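El calado

La barcaza salió de Urkport con 335 toneladas de grano declaradas y un calado medio que correspondía a 352. La diferencia figuraba en el cuaderno de esclusas, en la columna de observaciones, con la misma letra que el resto.

En Tramcombe se repitió la lectura. Proa, 167 centímetros; popa, 29 más. El agua del canal era dulce, a temperatura de marzo, y la corrección por densidad no explicaba nada. El inspector anotó los valores, limpió la regla y pidió los planos del astillero Kovács. Tardaron hasta las cuatro de la tarde. En ellos el casco tenía un mamparo menos. 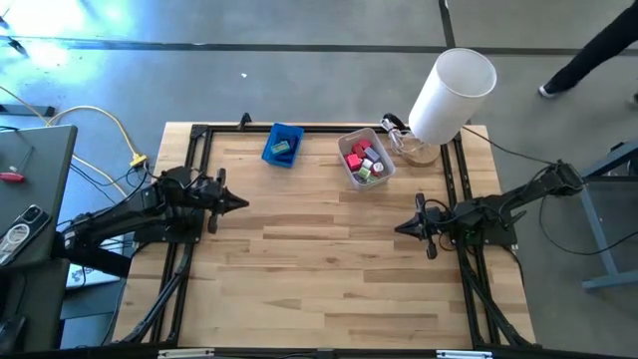 El patrón objetó que los mamparos no pesaban diecisiete toneladas y que en Skakport le habían dado paso con las mismas marcas. Añadió que el grano se asienta, que cualquiera lo sabe.

El inspector no discutió lo del grano. Bajó a la bodega con la linterna y golpeó la chapa cada medio metro. Entre la cuaderna once y la doce el sonido cambió de tono. Volvió a golpear, más abajo, y esperó.

Al tercer golpe le respondieron desde el otro lado, con el mismo intervalo.

Subió, abrió el cuaderno y buscó la columna de observaciones. Escribió: «Asiento de popa superior al previsto». Luego mandó cerrar la esclusa.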